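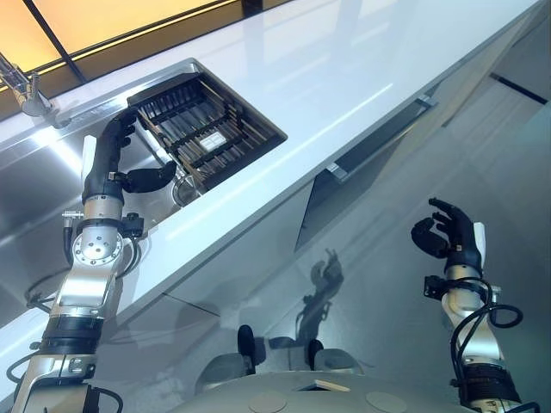

Chapter 7
Working Rules for Robots in Shared Kitchens

Doğukan Polat and Lizeth Cáceres

A robot that works in a home must follow written rules before it touches anything. This chapter explains the three that every operator learns first.

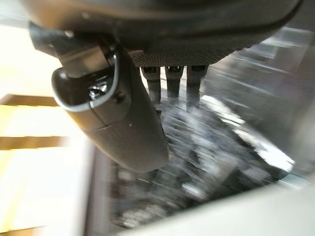 Inspection of the hand comes before each session. The operator looks at every finger and every joint line. A screw head set into the finger, like the small round one near the silver loop, is checked by eye and noted in the log — also on short days.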